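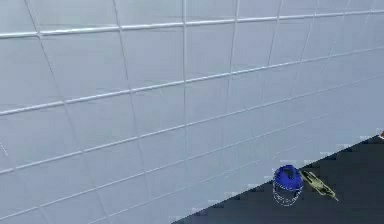

Re: [motstead-residents] Limescale gadgets, do they work?

From: Vusumuzi Kruger
Date: July 3, 2023

Benedikt Eichhorn wrote:
> We've had the Kekeo on the rising main since March and my wife
> says the kettle is much better. It's only a coil of wire and a
> plug, no salt, no plumbing. They want 220 for it but there's
> 10 off if a few of us order together. Shall I put a list
> round? The leaflet says it has been tested in 3072 homes.

Benedikt,

Please leave me off the list for now. I've read the leaflet twice and I still can't find what was tested in those 3072 homes. It says "tested in", and that could mean somebody plugged it in and went home. Were there any houses without one to compare? Did anyone weigh the scale, or did they ring people up and ask if they were pleased? People who have just spent 220 pounds tend to be pleased.

I don't doubt your kettle looks better. But you also told us in the spring that you'd started emptying it every night, and that alone would do a fair bit. If you want to find out, unplug the thing for six weeks, don't tell your wife, and ask her again at the end. I'd take that more seriously than the leaflet.

A proper softener with salt does take the hardness out, and you can check it with a cheap test strip. My last strip from the kitchen tap came out at 268, so I know perfectly well we have a problem. Ask the Kekeo people what their gadget does to that number. I did, by email, and was told that the hardness "stays but behaves differently". Maybe so. I asked how I would tell and have had no answer.

Stakow tried the same sort of group order a few years back with a magnet that clipped round the pipe. My sister-in-law still has hers in a drawer. The firm had stopped answering the phone by the time anyone asked for a refund.

For the shower and taps I use white vinegar on an old cloth, left for half an hour. Keep it off marble and anything with a fancy finish. Magagula on the high street sells citric acid by the bag if you can't stand the smell.

If anybody has a before and after reading, post it and I'll look.

Vusumuzi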